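Sat 10 November. Dresser, Cosgrove room.

Upper drawer kept for cloths again. Folding into thirds gives a flatter stack but takes longer, and the top cloth catches on the drawer front when the stack is high. Waxed the runners in October; no sticking since. Limit per drawer not settled. 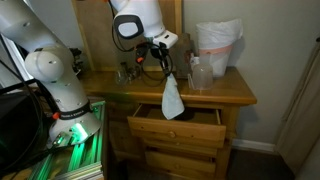

Teemu Riihimäki would stop folding altogether: cloths laid in flat come out just as usable, and the drawer closes either way.

Will try flat on Monday, same drawer, thin cloths only. Thick ones stay folded. Ask Parveen for the spare drawer liner.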